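Column headings in Stellville rate book

I am transcribing a rate book for Stellville parish. Entry 2978 gives a house and garden at 9 shillings under "Rental" and a lower sum under "Rateable." Which one was the tax paid?
Yavuz Sezer

Neither. Rental is the estimated yearly rent, and rateable value is that figure less an allowance for repairs. The tax is the rateable value times the rate in the pound, normally written at the head of the book.

Maribeth Manalastas

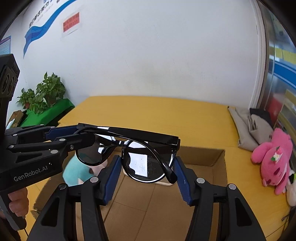 Birsen Polat
Check for a second rate too. Our parish set 2 in one year and the clerk only noted the later one in January.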